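4.2 Where the grasp point comes from

Okay, so this is the part of the pipeline we fought with the most. Kuruc, our grasp planner, takes one wrist view and spits out a single contact pair plus an opening width. For boxes and cups that's fine. For a cap it was pretty hopeless at first, because the planner kept asking for the widest flat patch of cloth and then pinching right in the middle of it. Fabric slid, pads closed on air, and Lensa Birhane got very tired of resetting trials.

Her fix was to stop treating cloth as one surface and score small stiff features on their own. On a baseball cap the obvious one is the top button. It's a rounded knob, the seams run right into it, and it gives the pads something to close on from both sides. We added a seam-convergence term to the score (three weights, all tuned by hand in March, sorry) and let it compete with the flat-patch term.

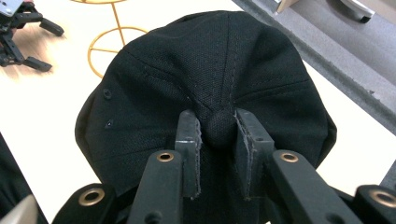 Figure 3. Pinch on the top button of a black cap. The panel seams meet at the target point, and the cloth creases outward from the pads.

The creases matter more than I expected! Once the pads close, the button is mostly hidden between them, so the detector we used to find it is useless for checking the grasp. What the wrist camera still gets is the pattern of folds. Eyerusalem Teshome trained a little classifier on those folds alone, with 1,694 labeled crops, and it now decides whether Kuruc should go ahead and lift or open up and try again. We cap it at three retries. After that the trial is marked as a failure, and we don't count it as half a success or anything generous like that.

4.3 Knowing when there's nothing to grasp

I'd love to say we planned for this from the start, but we didn't. Our first version of Kuruc had no way to say "no target." It always returned its best guess, and on a bare table its best guess was usually a bit of strong wood grain. Long curved stripes look an awful lot like seams if you only have a seam detector, and a knot with rings around it looks -- to the same detector -- like a really lovely button.
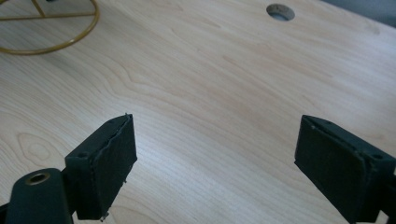 So we added a rejection step called Hultirov. It compares the candidate patch with a local plane fit and throws out anything that has texture but no height. Grain goes away immediately. Holes were harder, because a hole does have depth, just in the wrong direction, and our early code took the absolute value of the offset (my bug, I own it). Now the sign is kept, and anything below the plane is masked before scoring.

The step adds around 15 milliseconds per view, which we can easily afford since the planner only runs between motions. We also mask the finger pads with a fixed template for each opening width. Without that, frayed edges on the pad facing came back as cloth edges, and the planner would happily try to grasp its own fingers.

One thing we haven't solved is thin wire. Rods and rings come back from the depth estimate as broken little fragments, some above the plane and some not, so Hultirov keeps a few and drops the rest. For the trials in Section 5 we just set a minimum patch area and let wire objects be ignored.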